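Tape grid on the bench keeps lifting and the place routine drifts — how do you lay yours out?
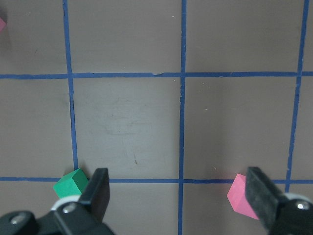

Wrist camera view of the grid, green and pink cubes on the lower tape line

Minttu Valtonen
Small tabletop arm with a two-finger gripper and a wrist camera. I marked out cells on the bench with blue masking tape so I can put the cubes back in known spots between runs. It was fine in October. By November the placements were off by several millimeters, always worse toward the right side. The tape edge is also coming up on the upper line, just left of the center crossing, and there are scuffs in the middle cell. The arm is a Pramon, stock fingers, running at 155 mm/s. I re-home it every morning. Should I replace the tape, or is this a calibration problem?

Siiri Partanen
Two separate problems, I think.

The tape first. Pull it all up, wipe the bench with alcohol and let it dry. Mark the lines in pencil against a steel rule before you put new tape down. Your left and right verticals lean in toward the bottom, and the horizontals are a bit wavy. Some of the curve on the right is probably the lens, so check with a square on the bench and don't trust the camera for that. Press the crossings down hard.

Then the drift. Check the finger screws before you recalibrate anything. We check ours every 700 cycles and usually find one that has moved. Compare the finger pads too — in your view the right one looks more textured than the left, and if one is worn the cube won't release square. After that, redo the camera calibration with at least 10 poses, including some near the right edge.

Scuffs in the middle cell make me think the fingertips are touching down. Raise your lowest Z a little and see if new marks appear.

Pacheco
Had the same thing on a Zurkiver. Swapped to vinyl tape, lasted around 2,000 cycles. Never looked at the calibration so can't help there.

Minttu Valtonen
Thanks both. One screw on the right finger took almost half a turn. Retaping tonight, then calibration.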